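Larysa Zakharchenko has spent most of November putting pens into a pencil case. More exactly, she has been watching two arms do it, swapping gripper fingers between sessions and writing down what goes wrong. She works at Tritham, a small test shop that compares hardware for companies that don't want to buy four of everything to find out which one they need.

The job this time came from Bestance, which packs school and office supplies and wants to know if a two-armed robot could fill mixed sets. I talked to Zakharchenko and her colleague Tumelo Mnguni on a Saturday, when the building was quiet enough to record.

"People ask me which gripper is the best one," she said. "I can't answer that. I can tell you which one let go of a marker when I wanted it to."

Letting go turned out to be the subject of most of our talk. The first set of fingers, from a supplier called Rallow, had a soft pad that closed well on round barrels. Mnguni liked it for the first hour.

"Then you see the marker stay with one finger when the hand opens," he said. "It sticks for a moment and drops crooked. On a flat table you don't care. In a tray that narrow you care a lot."

The second set, called Cao, is harder and thinner. It dropped things cleanly but needed the arm to be in the right place to begin with. They ran 100 placements with each set and kept the same speed for both. 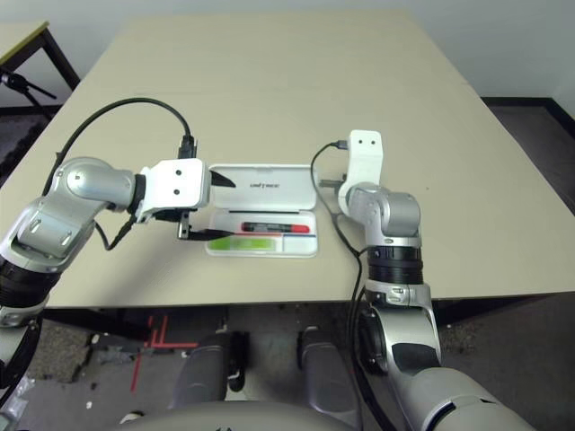
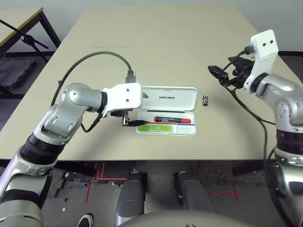
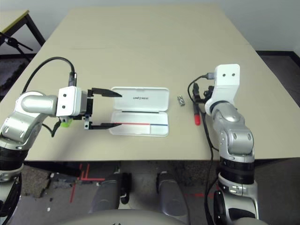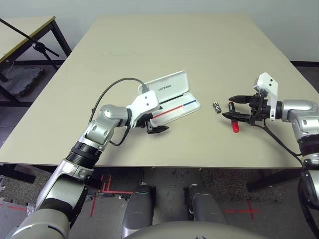 The open white case with the left gripper working beside it.

With the Rallow pads, 53 placements went in without a correction. Zakharchenko won't give me the Cao number until Bestance has the report, but she said it was higher and that the failures were of a different kind.

"A thin finger hits the lid," she said. "If the hinge moves, the whole case moves, and now your tray isn't where you thought it was. We lost a morning to that."

I asked if they had thought about taping the case down. They had, and decided against it. Bestance's cases will arrive on a belt, and a test with a fixed case would have told the client very little.

The controller caused more arguments than the fingers did. Mnguni wanted to slow the last part of each reach, and Zakharchenko wanted to leave it alone until the comparison was done. She won. The slow approach gets its own run next, with 6 settings.

"Tumelo is probably right that it helps," she said. "But if I change two things in one week I don't know what I measured."

Cables come up often in their notes too. Mnguni reads the log every evening, 752 lines at last count, and said a good part of it is one of them writing that a cable was pulling on the wrist. He would like the next arms they rent to have the wiring inside.

Neither of them would say if the robot is ready for the packing line. Anathi Mtshali, who runs the project for Bestance, is due to visit when the slow runs are finished, and she has asked to bring her own pencil cases. Zakharchenko hopes they have stiffer hinges.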